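Gradonton Community Orchard Group
Minutes of the September meeting, 7 pm, Kellel Hall, small room

Chair: Janka Bartoš. Twelve members present, apologies from the Oravec family and from the school.

1. Last minutes
Agreed, with one change: the pear that failed was by the gate, not the pond.

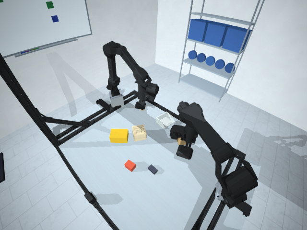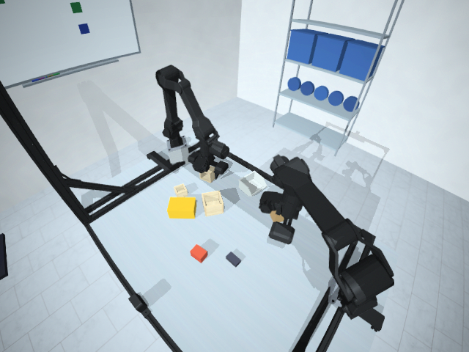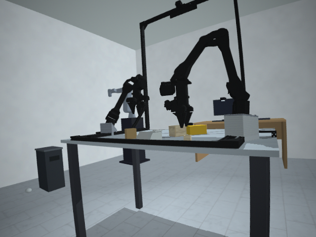 Two black robot arms at the worktable, three views (computer-rendered).

2. Harvest
What a year! We picked 900 kilos of apples over two mornings, easily our best yet, and the Dakell side of the orchard did most of the work. The old cookers by the wall were so heavy we had to prop two branches. Everyone who came went home with a full bag and there were still crates left for the food bank, who have asked for more plums next summer if we can manage it. Janka thanked all the pickers, and especially the younger ones who crawled under the hedge after the windfalls.

3. Pressing
The press ran beautifully once the new cloths arrived. Juice is in the hall freezer, labelled by variety. The russet came out wonderfully sweet — several people asked for it to be kept apart next year and this was agreed. Please bring back empty bottles, with lids, rinsed.

4. Money
£900 in the account after paying for the cloths and the ladder repair. It was agreed to spend up to £20 on tree labels that don't fade. The pencil ones have lasted better than the pen ones, so we may just buy more of those.

5. New trees
Long and very cheerful discussion. Seven trees to be ordered, bare root, for the bottom strip. Firm choices so far are two plums, a quince and a medlar. The other three are still open, with strong feelings on both sides about cherries (the birds had every single one last time). Janka to bring the nursery list round. The ground down there stays soggy after rain, so we'll dig a test hole before anyone pays for anything.

6. Wassail
Yes, we're doing it again! Lanterns, toast in the branches, and the drummers have already said they'd love to come back. We need a better plan for parking on the lane and someone with a very large pan for the mulled juice.

7. Any other business
The long-handled picker is missing its bag. Please check your sheds.
Mowing rota is on the door — October still has two gaps.
A wasp nest in the compost bay is to be left alone until the frosts.

Meeting closed at 8.40. Next meeting same room, bring a chair cushion if you want one.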